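Speaker notes: Taking on seasonal staff at a small guest house
Small Lodgings Day, Urutthorpe, Jan 13, 2025

Slide 1. Opening
Thank the hosts. Say who the talk is for: owners with fewer than 20 rooms who need extra hands in the busy months and have no personnel office to do the hiring. Questions at the end, but people can stop me if a slide goes by too fast.

Slide 2. Where I'm speaking from
We run Brannigan House in Plelwood. Nine rooms, breakfast included, no evening meal. From June on we take two seasonal workers, one for mornings and one for evenings. Before that we did it all ourselves and our reviews showed it. Rooms were fine, but check-in was slow and the phone went unanswered during breakfast.

Slide 3. Writing the ad
Keep it short. State the hours first, then the pay, then the duties. Our first ad said "general help" and brought in 72 applications. Most of those people wanted office hours. The next year we wrote "6:30 to 11:00, cooking breakfast and turning over rooms" and got far fewer, nearly all of them worth a call.

If a bed is part of the deal, say what kind. Shared or single, on site or down the road, and whether it's still theirs on days off.
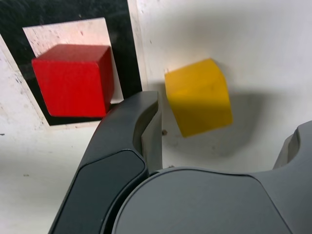
Slide 4. The trial shift
One shift, paid. We ask the person to set up breakfast, check in one guest with one of us standing by, and make up one room. Don't correct every small thing. Write it down and talk at the end.

Watch how they speak to guests who ask something they can't answer. "I'll find out for you" is all we want to hear. Skip ahead if short on time.

Slide 5. The first week
Day one is the house: keys, alarm, fuse box, where the spare bedding is. Day two is breakfast. Day three is the booking system. We used to do all of it on day one, and by evening they remembered none of it.

Give them a printed sheet with the night number on it. Tell them when to call it. Ours says: lockout, leak, smoke alarm, sick guest. Anything else can wait until seven.

Slide 6. Money they can handle
New staff may refund up to 100 without asking us. Over 300, only an owner can approve it. In between, they call. Before we set these limits, guests waited half a day for small refunds, and one left without paying for two nights while we argued about a broken shower.

Slide 7. Keeping them to the end of the season
Half the end bonus is paid midway and half on the last day. Put the dates in writing. Post the schedule two weeks ahead and stick to it — this did more for us than the bonus did.
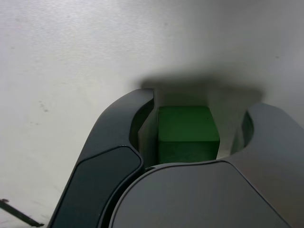
A comment sent in by Drokham Lodge after the draft slides went out: we tried a split bonus for two seasons and dropped it. Staff took the first half and left the week after. What worked for us was a higher hourly rate from the start and a set day off every week.

Read that out in full. My reply is that the day off matters as much as the money, and we should have had it on the slide. Ask the room who pays a bonus and who pays a higher rate.

Slide 8. Handouts and questions
Ad wording, trial shift sheet and night number sheet are on the table by the door. Leave ten minutes. If no one starts, ask how people deal with staff meals.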